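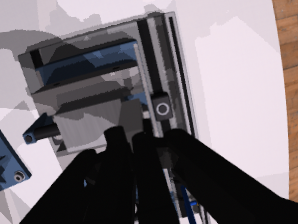 Quiénes somos

Vismont es una promotora y gestora de suelo para campus universitarios, centros de formación y residencias de estudiantes. Dicho así suena a que pasamos el día inaugurando cosas con tijeras doradas. La mayor parte del trabajo consiste en leer planes parciales, discutir sobre plazas de aparcamiento y explicar a un ayuntamiento por qué una facultad necesita más de una puerta.

La empresa la fundó Remo Costa, arquitecto de formación y urbanista por desgaste. Venía de trabajar en concursos públicos, donde aprendió a dibujar edificios preciosos que quedaban segundos. Un día le encargaron averiguar por qué una parcela junto a la estación llevaba años esperando un instituto técnico. Encontró la respuesta en una carpeta mal archivada (una servidumbre de paso a favor de un molino desaparecido) y decidió que había más futuro en las carpetas que en las maquetas. Todavía conserva la carpeta. El molino sigue constando en un plano.

Qué hacemos

Buscamos terrenos y edificios en desuso dentro de la ciudad y los preparamos para que una institución educativa pueda instalarse allí. Nos ocupamos del estudio previo, de la tramitación urbanística, de la negociación con los propietarios y del seguimiento de la obra. No construimos. Para eso hay gente con casco que sabe lo que hace, y que agradece mucho que no opinemos sobre el hormigón.

También asesoramos a ayuntamientos que quieren atraer una universidad y aún no saben dónde ponerla. Con frecuencia llegan con un solar ya elegido, casi siempre en las afueras, detrás de una rotonda y a la espera de un autobús que alguien prometió en campaña. Les escuchamos con educación y luego sacamos el plano del centro.

Proyectos

Campus Rinaldi. La reconversión de una antigua manzana de talleres en aulas, biblioteca y sede administrativa. El proyecto tiene 4 fases y estamos en la segunda. Se mantienen las fachadas de ladrillo y la chimenea, que no sirve para nada y es lo primero por lo que pregunta todo el mundo. El plan especial recibió 13 alegaciones, entre ellas una a favor, que nos costó bastante clasificar.

Residencia Palter. Tendrá capacidad para hasta 1.533 estudiantes, repartidos en dos edificios con un patio común. La primera versión incluía una pista de pádel en la cubierta. Los vecinos del tercero de enfrente nos hicieron llegar su parecer y ahora habrá un huerto.

Gemico. Un centro de formación profesional en los bajos y la entreplanta de un mercado municipal. Los puestos siguen abiertos durante las obras, de modo que las visitas técnicas suelen terminar con alguien llevándose un kilo de tomates. Entrega prevista para junio, si la compañía eléctrica y nosotros conseguimos hablar del mismo transformador.

Cómo trabajamos

Somos un equipo pequeño: arquitectos, dos abogadas, una ingeniera de caminos y un geógrafo al que contratamos para seis meses y que ya tiene llave de todo. Cada proyecto lo lleva una misma persona desde la primera reunión hasta la licencia de ocupación. Así el cliente sabe a quién llamar y nosotros sabemos a quién mirar.

Presentamos las propuestas a los vecinos antes de registrarlas. Llevamos planos impresos en grande, café y sillas suficientes, aunque en esto último hemos fallado alguna vez. Las reuniones se alargan. De una de ellas salió el paso peatonal de Rinaldi, que ahora enseñamos como si se nos hubiera ocurrido a nosotros.

No trabajamos con suelo cuya titularidad esté en los tribunales ni firmamos calendarios que dependan de que no llueva. Hemos perdido algún encargo por las dos cosas.

Dónde estamos

La oficina ocupa la primera planta de una antigua academia de mecanografía. El timbre funciona si se aprieta hacia la izquierda. Si representa a un centro educativo, a una administración o es propietario de un edificio vacío con el que no sabe qué hacer, escríbanos desde el formulario de contacto y le propondremos una visita. Agradecemos que se adjunte la referencia catastral, aunque sea la antigua.

Texto revisado el 2020-08-30.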